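Bench notes: the Unnithan glaze, second round

Saturday, by Imogen Inskip
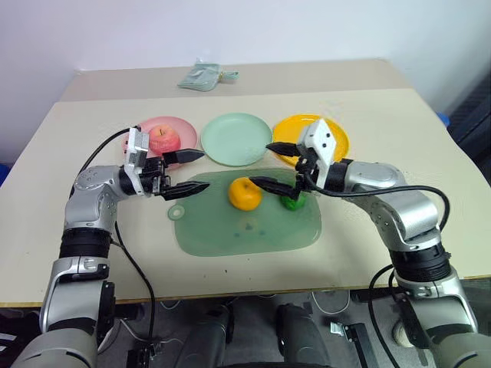 Kettle on, apron on, and back to the glaze I put away in a sulk last month. For anyone who missed the first round, I'm trying to get the old Unnithan celadon to behave on our stoneware, and so far it has crawled, pinholed, and once (Gaurav's favorite) slid clean off the foot and glued itself to a kiln shelf.

Mixed a fresh batch this morning from the recipe in Serena's blue folder. Her handwriting is lovely and her sevens look like ones, so I phoned her before weighing out the silica, and I'm so glad I did! Sieved it twice and let it sit while I waxed feet. It was thicker than I like, more like pancake batter than cream, so I thinned it a splash at a time until it ran off the stick in a steady thread.

Dipped 30 test tiles, half for a count of three and half for a count of six. The longer dips look heavy to me already, especially where the two coats meet at the corner, but Mohandas swears by a thick coat for this one and I've promised to give it a fair go. Tile 6 got a thumbprint. I've left it alone, I'd like to see what it does.

Firing plan: slow up overnight, cone 6, then a proper hold of 30 minutes at the top. Last time I skipped the hold and I'm fairly sure that's where the pinholes came from. Gaurav thinks it's the bisque. We may both be right, so five of these tiles come from the hotter bisque, marked with a B on the back.

Used up 152 grams of the good copper carbonate, please could somebody add it to the next Varkico order. We're also low on wax, and the small sieve has a tear near the rim.

Will unpack Monday if the kiln is cool enough to touch, and not before, however much I want to peek.

Filed under: Glaze diary, Stoneware, Work in progress

3 comments

Santosh Singhal
My money's on the thumbprint tile. Wax is on the list, and the copper.

Serena Bortolotti
They are perfectly good sevens!

Gaurav Bajpai
It's the bisque. Save me a B tile, please.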